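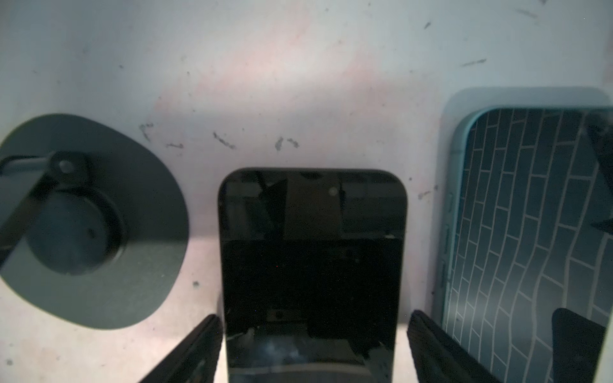
## Prüfliste Greifzelle Bollow, Aufgabe „Telefon aufnehmen und halten“

Prüferin: Ildikó Boros
Stand: Juni, Prüfung vor der Auswertung der Messreihe

**1. Greiferfinger**
- [x] Beide Finger liegen seitlich am Gehäuse an
- [x] Glasfront frei von Greifkontakt
- [ ] Belag rechts auf Verschleiß vermessen

Kommentar: Die Rippung am rechten Finger ist fein. Messung mit der Lehre nachholen, Grenzwert steht im Zellenbuch.

**2. Prüfobjekt**
- [x] Schwarzes Telefon, Display aus
- [x] Oberflächenmängel notiert

Kommentar: Kleine weiße Schramme am rechten Displayrand knapp unter der Oberkante, blasse Schlieren im unteren Teil. Vor der nächsten Reihe Glas abwischen, Schramme im Objektblatt nachtragen.

**3. Arbeitsfläche**
- [x] Zweites Telefon (hellblaue Hülle) liegt flach, Display nach oben
- [x] Dunkler Sockel mit abgewinkeltem Arm links
- [ ] Tischplatte sauber

Kommentar: Dunkle Abriebspuren auf der Platte. Die Segmentierung nach Gu hat solche Flecken in der Vorreihe zweimal als Objektkante gewertet. Reinigen und Referenzbild neu aufnehmen.

**4. Beleuchtung**
- [ ] Gleichmäßig über die Fläche

Kommentar: Mitte heller als die Ecken. Spiegelungen auf beiden Displays. Diffusor aus Wirndale bestellen oder Leuchte versetzen.

**5. Messreihe**
- [x] 108 Versuche protokolliert
- [x] Abbruchkriterium Haltezeit 40 s eingetragen
- [ ] Fehlversuche einzeln begründet

Kommentar: 41 Versuche mit Regler Monent, der Rest mit fester Greifkraft. Von den sieben Fehlversuchen entfallen zwei auf Monent. Für eine Aussage zum Regler reicht das wegen der ungleichen Gruppen noch nicht.

**Ergebnis:** Freigabe mit Auflagen, Punkte 1, 3 und 4 vor der nächsten Reihe erledigen. Punkt 5 geht an die Auswertung.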